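Category: Out and About / Machines

A Saturday with the robots in Karnasbridge

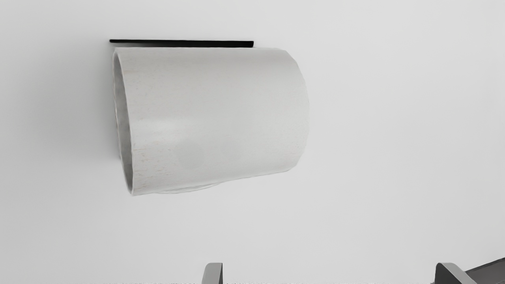
Would a gripper that learned everything in simulation not be helpless the first time it touches a real cup? My neighbor in the second row asked this before the presenter had even finished his greeting, and I was grateful, for I had come on the train with the same doubt.

The open day was at Brarden, a small company which makes software for robot arms. I had expected a big hall with yellow machines behind a fence. It was two rooms above a printing shop, with folding chairs and a very good coffee machine. In the first room they showed the simulation on a large screen. In the second room stood the real arm, bolted to a heavy table.

The answer to the question took most of the morning. The presenter explained that the program does not get one perfect world to practice in. Each attempt starts a little differently. The light changes, the object is turned or moved, the surface is more slippery or less. The simulated views are very plain, pale gray on pale gray, with a cylinder lying on its side and the two fingers waiting wide open at the bottom. I asked why they do not make it more beautiful. He said that beauty costs computing time, and that for this exercise they prefer many attempts.

How many? The program they call Margaritis had made 3000 attempts during the night before our visit. In 2858 of them it had lifted the object and held it until the end. I wrote the number down at once, because I know that I forget numbers. A woman near the window wanted to hear about the others, the ones that failed. Most of these, we were told, had the same reason: the fingers closed too early and pushed the cylinder, and it rolled. A thing that lies on its side is always ready to roll away from you. I have this experience with jars in my own kitchen.

After the coffee we moved to the real arm. I will be fair and say that it was slower than I had imagined. It went over the table, stopped, seemed to think, went a little lower, stopped again. The first try was good. In the second the cup slid out and a boy caught it before it fell to the floor, and he got a bigger applause than the robot. The presenter was not embarrassed. He put the cup back and started again.

I also learned that the older version, Britosero, managed only 1695 successes in the same test. It closed its fingers always with the same speed. The new one slows down in the last part of the movement. I had hoped to see both of them side by side, but the old one is not installed anymore.

What I did not understand well is how they choose which failures to study first. There was an explanation with a diagram, and I lost it somewhere in the middle. If there is another open day I will ask again.

The train back was late, and I spent the time on the platform picking up my water bottle in different ways, from the top, from the side, with two fingers only. With two fingers it is quite difficult when the bottle is full.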